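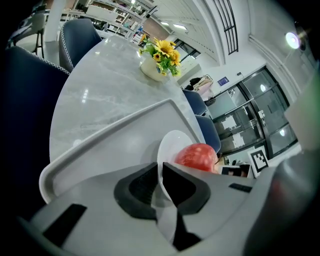

Dining table, Room 17: plate, apple and tray, with the sunflowers at the far end.

Tue 30 October. Entry by Fidelina Ticona. Sivthorpe workshop, continued from page 111.

The purpose of the present work is to settle a standard layout for the dining table, so that colleagues preparing the room arrive at the same arrangement. The layout agreed in March was written for the previous table and should no longer be followed.

**Furniture**

The table is the white one with grey marble patterning, entered in the inventory under 2381. Its surface is glossy and picks up the ceiling lights quite strongly. Colleagues who judge the position of the tray by eye should do so from a standing position at the side of the table, where the reflections are less of a nuisance. The surface is to be wiped with a barely damp cloth and then dried. The spray cleaner left over from the Grultgate order is not to be used on it, as it leaves a film.

Four navy blue chairs belong to the table. They were supplied by Gernari and are upholstered, so wet cloths should be kept away from them. The white piping along the backrests shows marks sooner than the blue does and should be looked at whenever the chairs are moved. A chair with soiled piping may stay in use until the next cleaning day, provided that a note is made in this book.

The chairs should face the table and stand close enough to leave the walkway clear. I had at first proposed pushing them fully in. This made it awkward to reach the tray from the long side, and the proposal is withdrawn.

**Items on the table**

The layout consists of the tray, one white plate, one red apple and the small vase of sunflowers. Nothing else is to be left on the table overnight. Cups in particular have been found there on several mornings.

The tray is set down first, then the plate on the tray, then the apple on the plate. The apple is placed last and with the stalk upwards where it will stand that way; some will not, and it is not worth spending time on. Apples are kept in the Zapata crate by the door and should be replaced once they soften. A bruised apple may be turned so that the bruise faces down, but a split one must be thrown away the same day. 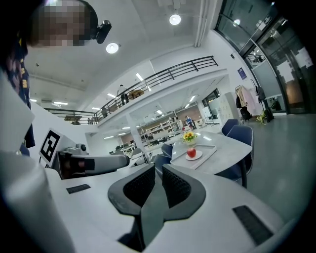 The vase stands beyond the tray and is not placed on it. This point was disputed at the last review. The argument for putting everything on the tray was that the table could then be cleared in one movement. Against this, the vase is light and top-heavy, and in my opinion it should not be carried together with a plate and a loose apple. The matter was left with me and I have decided that the vase is carried separately.

The flowers are artificial and no water is to be added. They should be dusted with the soft brush and the stems eased apart by hand if the blooms have become crowded to one side. The leaves come away easily. Any that do should be kept in the envelope at the back of this book.

**Plate**

The plate is ceramic and is to be inspected along the rim before it is put back on the shelf. When the plate is stood on its edge, the apple must be watched, as it will roll if the support is taken away. I have asked for 2 spare plates of the same pattern to be ordered — the request is with the office and has not yet been answered.

**Outstanding**

- Copy the revised layout on to the card inside the cupboard door and remove the March card.
- Obtain a reply on the spare plates.
- Check the feet of the chairs for grit before the floor is next polished.
- Decide whether the tray should be marked on the underside with the inventory number. I am in favour, but the label must withstand washing.

F. Ticona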